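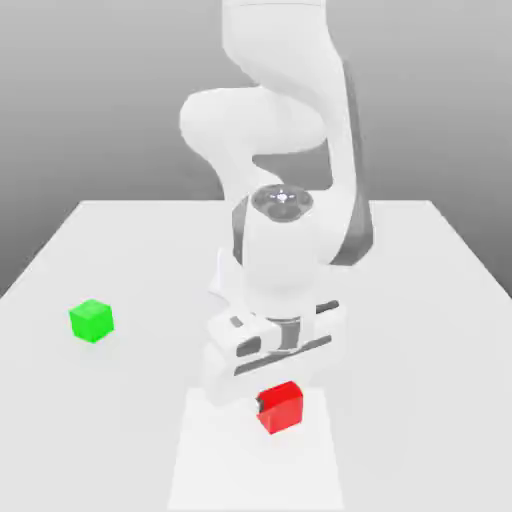 Simulated arm over the red cube, green cube off to the left. From the sim station at the open day.

Progress note, October - Dundau manipulation project
From: Yufang Tang
To: Prurnevow grants office

Quick one, full numbers come with the quarterly. Mostly about the open day at the Pillau building since that's what you asked for on the call.

Open day

Ran from 10 to 4. Sign-in sheet shows 152 visitors, more than we planned for. We had chairs for half that. Two stations: simulation at the front, the real arm in the back lab behind the barrier. People came through in groups, watched the sim first, then walked back.

Sim station was the cube task. White table, colored cubes, visitor picks a color and the arm goes for it. Kept it that simple on purpose. Earlier draft of the demo had stacking and a drawer and it took too long to explain, so we cut both the week before. Good decision I think. Kids got it right away, adults asked what the learning part was and we had the training curves up on the second screen for them.

We logged 100 pick attempts across the day and stopped logging after that so whoever was at the keyboard could talk to people. 8 misses in the logged set. Most were the gripper coming down too far to one side and pushing the cube instead of closing on it. One was a plain software hang, restarted and lost maybe five minutes. None of this is a benchmark, the cube positions were whatever the visitors typed in, and some of them typed in silly ones (table corners, mostly).

Real arm did less well. Three scheduled runs, two completed. The third we stopped by hand, the wrist was getting close to the joint limit and I didn't want to find out in front of a full room. Told the group what was happening and why, took questions for the rest of the slot. Those were some of the better questions of the day.

What people asked

- Does it see the cube or does it know where the cube is? In the demo it's given the position. Camera version is next, see below.
- How long does training take. Overnight on our machine for the current policy.
- Can it do a cup, a sock, a tomato. No, not yet, no.
- Jobs. Came up in nearly every group. We need a better prepared answer for this, I was making it up as I went.

Ağca sent two people from their packaging side. They stayed over an hour and want a follow-up visit with their own parts, small boxes I believe. Nothing signed. I'll forward the email thread once they say which parts.

Where the work stands

Sim environment - done, frozen for this phase. Lighting and the table surface got cleaned up before the open day so it reads well on a big screen.

Pick policy with known positions - done in sim, working on the real arm but slower than we want. Speed is capped at the moment for safety and will stay capped untill the joint limit thing is sorted.

Camera-based picking - started. First training runs finished, results too rough to report. Confuses colors when the light is turned down.

Place task - not started. This was due to begin this month and it hasn't, open day prep ate the time. Expect it to slip by three weeks. Doesn't move the end date as far as I can see, there was slack in front of the write-up.

Money

On budget overall. Overspent a little on the open day (extra barrier, printing, food), covered from the travel line which we have barely touched. Need your OK in writing for that move, same form as last time? I couldn't find the blank one on the portal.

One request. The workstation that runs the sim is also the one that trains, so on demo days training stops completely. A second machine would fix it. Quote is attached, not asking for an answer now but would like it on the agenda for the next review.

Next period

Sort the wrist limit on the real arm, either change the approach angle or move the table back.
Camera policy to where it can be shown.
Start place task.
Ağca follow-up visit if they confim.
Write two pages on the jobs question so we all say the same thing next time.

Visitor comments are still being typed up, I'll send the whole file when it's finished - some of the handwriting is rough going.

Yufang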